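I finally did it, I quit paper towels! Well, mostly. We were going through 30 rolls between New Year's and September (I kept the receipts, don't ask) and one night I stood in the garage staring at the giant pack from Moris and thought, okay, enough.

So I bought cloths. A stack of 10, plain cotton, and they live in a basket by the sink where the roll used to be. The first week I kept reaching for paper that wasn't there and drying my hands on my jeans.

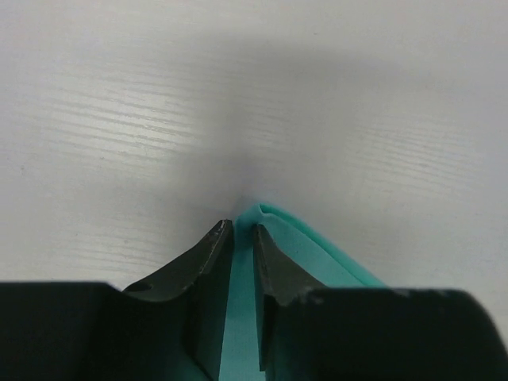
Team teal!

What surprised me is how little extra laundry it makes. I toss them in with the bath towels, hot wash, no softener (softener makes them slide water around, I learned that one the hard way). Bacon grease is still a paper job in this house, and so is anything the cat does. My sister Ilaria thinks that's cheating. I can live with it.

Folding is where I get lazy. In half, in half again, done.

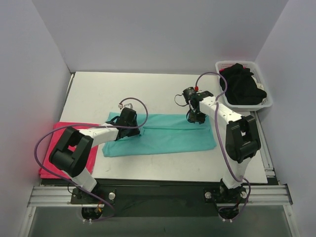

Lucrezia Orlandini wrote in to say she boils hers once a month with a spoonful of washing soda, and that the sour smell I complained about last time will be gone after one round. She also says to hang them up between uses and never leave them balled up in the sink, so, guilty. I've got a box of washing soda on the shopping list and I'll try it this weekend.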